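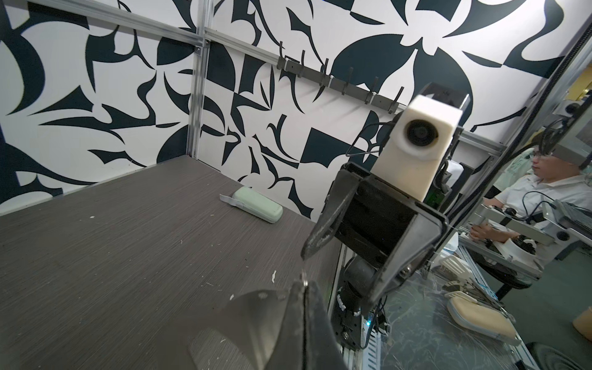 *Left wrist view, green case on the table, hook bar on the back wall. Operator at the controls on the other side of the clear panel.*

# Gripper and wrist camera trials: gallery page

2021-07-27

One picture from the left wrist and a set of short notes on what we tried. We compared two finger sets, two ways of mounting the wrist camera and two controllers over 192 attempts. The notes are grouped by what was being compared, so skip to the part you need.

The short version for anyone choosing parts: we are keeping the Sollora fingers and the top camera mount. The controller question is still open.

## The station

The table is dark gray with a fine streak in the surface. Two printed wall panels meet at an aluminum post, one on the left and one along the back. We picked the black-and-white print so the wrist camera would always have strong edges behind the work, even when the arm is low and the table fills most of the view.

It mostly does that job. The print is busy, though, and it made one thing harder for us: thin dark objects held up against it are difficult to judge from the wrist view. For those we had the operator look through the clear panel and use the wrist view only for the last part of the move.

The bar on the back wall has five hooks. They curve upward and they are black on a dark gray bar, so they can be hard to pick out when the arm is close. The bar served two purposes in these trials:

- A reach target. Touch the tip of the upper finger to a named hook and back off.
- A hanging task. Pick up a loop of cord from the table and put it over a named hook.

The hanging task gave us the most useful differences between the finger sets. The reach target gave us the most useful differences between the controllers.

## The object

We used the pale green case for most of the comparison. It is a rounded rectangle and looks like a glasses case. Lying on its side it has a curved face toward the fingers and not much for them to square up against, which was the point of choosing it. A plain block was picked up every time by both finger sets and told us nothing.

The rules for a good attempt:

1. The case starts on the table near the back wall.
2. The operator closes on it once. A second close counts as a miss.
3. The case is lifted clear of the table and held for 13 seconds.
4. It goes back down without being dropped.

We let the operator choose the approach angle. Fixing the angle would have been tidier, but people using this station will choose their own, and we wanted numbers that carry over.

The small tab at the end of the case changed results more than expected. An approach that caught the tab between the fingers often held at first and then let the case swing. We counted a swing as good if the case stayed up for the full hold.

## Fingers

**Sollora, wide jaw plates.** Big black angled plates. They take up a lot of the wrist view, especially in the lower right, and the near one is too close to the lens to be sharp. That bothered us on the first morning and then stopped being an issue. Operators learned to use the upper finger as the guide and to leave the lower one alone.

Grip on the case was good. The width means you can be a little off center and still get a hold. They also cope with the case rolling slightly as the jaws come in.

The edges scuff. The scuffing did not change the grip in any way we could measure, and we did not swap the plates during the trials.

**Zullby, narrow fingers.** Better view, worse hold. With the narrow pair fitted you can see a lot more of the table between the fingers, and everybody who tried them liked them for the first few picks. On the curved side of the case they tended to squeeze it forward and out of the jaws.

They were clearly better on the cord loop. If the station were only going to hang things on hooks, we would choose the Zullby pair.

**Changing over.** The Sollora set is slower to change. The screws are easy to reach from one side and awkward from the other. The Zullby set comes off quickly, but we had to check the zero position each time it went back on, and once we forgot and lost a batch of attempts. Those were thrown out and run again.

## Wrist camera

**Top mount.** The camera sits in its white housing on top of the black gripper body, with the cable looped out on the left side. It is the simplest place to put it. The housing is well protected and the lens stays clear of anything the fingers are holding.

The cable loop needs some care. Too short and it pulls when the wrist turns fully. Too long and it can reach the hooks. We settled on a length that clears the hook bar in the positions we use, and put a mark on the cable so it can be set the same way after service.

**Side mount.** Tried for one batch. The view down between the fingers was better and the view of everything else was worse. Operators overshot the back wall more often. We went back to the top mount and did the rest of the work with it.

**Exposure.** We locked it. On auto, the image got brighter and darker as the white parts of the wall print came in and out of view, and the pale case washed out at the moment people needed to see its edge. With exposure locked the table is a bit dark, and small white scraps on it stand out more than they need to. Wipe the table between batches.

## Controllers

**Tsuchiya arm set.** A control arm the operator moves by hand, with the robot following. New users got a first good pick sooner with this one than with the other controller. The motion is direct and there is little to explain. After a long batch people mentioned tired shoulders, so we moved to shorter batches with a break between.

Fine control close to the wall was the weak spot. Small tremors in the hand come through. We turned on the smoothing setting, which helped, but it added a delay that some operators disliked more than the tremor.

**Borkenine desk unit.** Slower to learn, steadier once learned. It was the better of the two on the reach target, where the job is to stop exactly at a hook. It was worse on the green case, mostly in the approach - people took longer to line up and then closed too early.

The Borkenine unit also has a scale setting that lets a large hand motion make a small robot motion. Half of our operators used it all the time and the other half never touched it.

We are not ready to choose. Both controllers stay at the station for now, and the log sheet has a column for which one was used. Please fill it in. There were blanks in the February sheets and we could not use those rows for anything.

## Settings and log notes

For anyone repeating this:

- Close force was set once per finger set and not changed during a batch.
- The hold timer starts when the operator says "up."
- A batch ends early if the case leaves the table.
- Recordings are saved per attempt, not per batch.
- Rig notes are in binder 744. Cable and mount drawings are in folder 1530.

Recordings from the side mount batch are kept separately because the view is so different. Please do not mix them into the main set.

## Still to do

- Run the cord loop again with the Sollora fingers and a stiffer cord. The soft one folded under the jaw plates and made the fingers look worse than they may be.
- Try a plain gray panel on the back wall for one batch and see if the hooks are easier to find.
- Get a second case of the same shape in a darker color. Everything we know about seeing the edge of the object comes from a light one.
- Repeat the controller comparison with people who have not used either unit. Most of our operators had some time on the Tsuchiya set before we began, and that probably helped it.
- Replace the scuffed plates and run one batch straight after, to be sure the worn edges are not doing us a favor on the curved side.

The right arm has not been tested with either finger set. It gets the Zullby pair first.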